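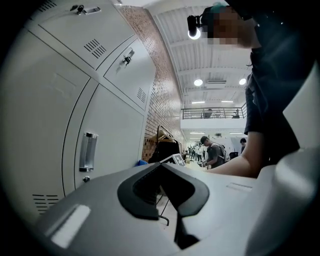 Caring for Metal Storage Lockers in the Home Workshop

Metal lockers are a practical choice for garages, utility rooms and shared workshops. With modest attention they will remain serviceable for many years. The following guidance is issued by the Mendholm Household Advice Service for residents who use lockers to store tools, cleaning supplies or outdoor clothing.

We use cookies to improve your visit to this site. By continuing to browse, you accept our cookie policy. Accept | Manage settings

Routine cleaning

Wipe painted doors once a month with a soft cloth and warm water containing a few drops of dish soap. Rinse with a second cloth and dry the surface fully, paying particular attention to seams and hinges. Scouring pads should not be used, as they dull the finish and expose bare metal to moisture. Greasy marks near the handle may be treated with a paste of baking soda and water, left for 6 minutes and then wiped away.

Ventilation slots collect lint and sawdust. Use the brush attachment of a vacuum cleaner first, and follow with a dry paintbrush for the corners. Slots must be kept clear on both sides of the door. Coats hung directly against them will block the flow of air.

Locks and keys

A stiff lock should be treated with dry graphite. Household oil attracts dust and will often make the problem worse within a season. Apply a small amount to the key, insert it, and turn it several times in each direction.

Keys left standing in the lock are easily bent by passing equipment. Residents are advised to remove them when a door is closed for the day, and to label each one with the number of its locker.

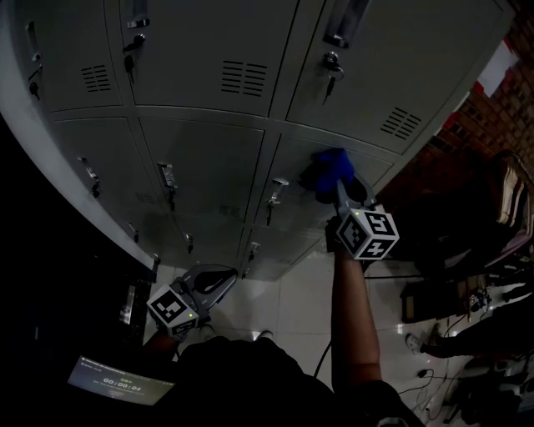

Spare keys should be kept on a separate ring in another room, together with a written record of any key codes. Where a code has worn away, a locksmith can usually cut a replacement from the original key.

Damp and odors

Wet boots and gloves should be dried before storage. A shallow open dish of baking soda on the locker floor will absorb ordinary odors - replace it every two months, and more often in July. Rust spots should be rubbed back with fine sandpaper, primed, and touched up with matching enamel.

Loading

Heavy items belong in the lowest compartments. Tall units should be fixed to the wall with brackets suited to the wall material, and the fixings checked once a year.

Last reviewed Oct 24, 2026. Leaflet 537.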